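The house in Arboleda that sells other people's watches

2018-01-19

The saleroom of Jatstead is on the second floor of an old bank in Arboleda, and on the morning of our visit the director is late, because a client has brought a pocket watch without an appointment. She comes in with the loupe still hanging from her neck and asks for coffee.

Her next sale is in March. The catalog has 145 lots, fewer than last year, and she says this was her own decision.

"We received many more," she says. "But if I put five similar steel chronographs in one sale, they eat each other. The owner of the fifth one will be unhappy, and he will be right."

She began in the trade at Petgate, a small repair workshop, where she stayed seven years. She did not plan to be an auctioneer. She liked movements, and she still opens the case of a watch before she looks at the dial for a long time.

"The dial is what people fall in love with, and so it is what people repaint," she explains. "I have seen very beautiful dials which were younger than me, in watches that were older than my grandfather." 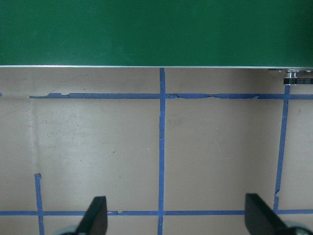

What does she do when she must give an owner such bad news? She thinks a little before she answers. "I say it on the first day. If I wait, he has already spent the money in his head." Some owners take the watch away to another house, and a few return after some months. She writes a repainted dial in the catalog in plain words, and she does not hide it at the end of the note.

The most discussed lot in March will be a gold minute repeater from a private collection in Trirholm. The family kept the box and the first invoice -- the price on it, in the old local money, was 2,044. The director will not tell us the estimate until the catalog is printed. She tells us only that the repeater is "a little slow, but with a very clean voice."

Are young buyers coming? Yes, she says, but they come by telephone and internet, and often they bid on smaller pieces. In the last sale a ladies' cocktail watch went for $699 to a student, who wrote afterwards to ask how often it should be wound.

"I answered her the same evening," says the director. "Every morning, at the same hour, and stop when you feel it resist."

She wears no watch herself on sale days. The strap disturbs her when she holds the gavel, and there is a clock on the back wall, which she sets by hand before the doors open. The viewing for the March sale will last four days, and visitors may ask to hear the repeater.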